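Starley Knit Wash Concentrate, 600 ml

Home > Fabric Care > Hand Wash > Starley Knit Wash

Starley Knit Wash is a liquid detergent for hand washing sweaters, cardigans, scarves and other knitted items. It is made without bleach, optical brighteners or added fragrance. The concentrate is suitable for wool, cotton, acrylic and blended yarns, provided that the care label on the item permits washing in water.

Available in a single 600 ml bottle ($19) or in a case of six. The case price is shown at checkout.

Intended use

The product is supplied to households, residential schools, costume departments and small laundries. It is designed for items that are washed occasionally and by hand. Customers who process mixed loads by machine are directed to the Sencombe range, which is dosed differently and should not be used as a substitute for this product.

Starley Knit Wash is not a stain remover. Oil, ink and rust marks should be treated separately before washing. Items labeled "dry clean only" should be referred to a professional cleaner.
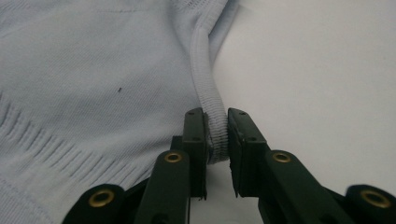
Fine knit in pale blue with a ribbed edge.

Directions

Fill a basin with cool water before adding the detergent. Measure 16 ml of concentrate using the cap and stir until evenly mixed. Place the item in the water and press it gently until it is wet throughout. Soak for 19 minutes. Do not rub, wring or twist.

Drain the basin and rinse in clean water of the same temperature. Two rinses are sufficient in most homes. In areas with very soft water a third may be needed. Press out excess water against the side of the basin, then roll the item in a dry towel. Reshape and dry flat, away from direct sunlight and heaters.

Dark or strongly colored items should be washed alone. A test on an inside seam is recommended before the first wash of any hand-dyed yarn.

One bottle provides 37 washes at the stated dose. Heavy items, such as full-length coats and blankets, require a double measure and a correspondingly larger basin.

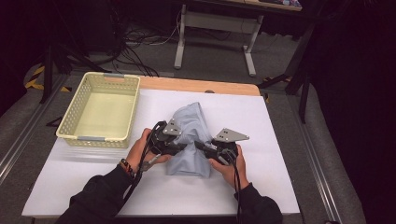
A customer writes that the measuring cap is an improvement on the earlier pump, which tended to deliver too much liquid, but that the markings inside the cap would be easier to read in a darker color. The same customer reports using the concentrate on cotton cardigans and one wool blanket, and asks for a larger refill size. No refill is offered at present. The comment on the cap has been passed to the packaging department.

Versions

Starley Knit Wash Unscented: the standard product described on this page.

Starley Knit Wash Cedar: the same base with cedar oil. Not recommended for infant clothing.

Tapia Soaking Basin: sold separately. A shallow basin with a drain plug and a pouring lip, sized for one adult sweater.

Pasto Drying Mat: sold separately. An absorbent mat that may be machine washed. Allow the mat to dry fully before it is rolled for storage. 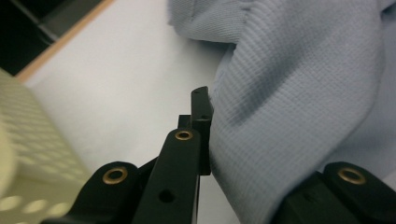 Can the concentrate be used in a washing machine?
We advise against machine use. The formula has been prepared for a basin of still water and may produce too much foam when agitated, even on a gentle cycle.

Storage and handling

Keep the bottle upright, with the cap closed, at room temperature. The liquid may become cloudy in a cold storeroom. It will clear when returned to room temperature, and its performance is not affected. Use within six months of opening.

Keep out of reach of children. In case of contact with the eyes, rinse with plenty of water and seek medical advice if irritation continues. Do not transfer the product to food or drink containers. Rinse the empty bottle and follow local recycling rules.

Care of knitwear between washes

Most knitted garments do not need washing after every wear. Airing overnight is often enough. Garments should be folded for storage, as hangers can distort the shoulders. Surface pills may be removed with a fabric comb once the item is completely dry. Snags should never be cut. Ease the loop through to the reverse side with a blunt needle, or consult a repair service where the yarn has broken. Washing will not restore yarn that has already thinned, and a weakened area should be mended before the item is soaked. 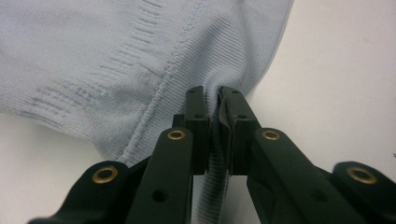
Ribbed knit with snags and pulled threads.

Ordering and returns

Orders placed before 2:00 p.m. are prepared for shipment the same working day. Unopened bottles may be returned in their original packaging. Opened bottles cannot be accepted unless the contents are faulty. Institutional accounts may order by the case and request a safety data sheet with the first delivery. The cedar version is produced once a year and normally returns to stock in October.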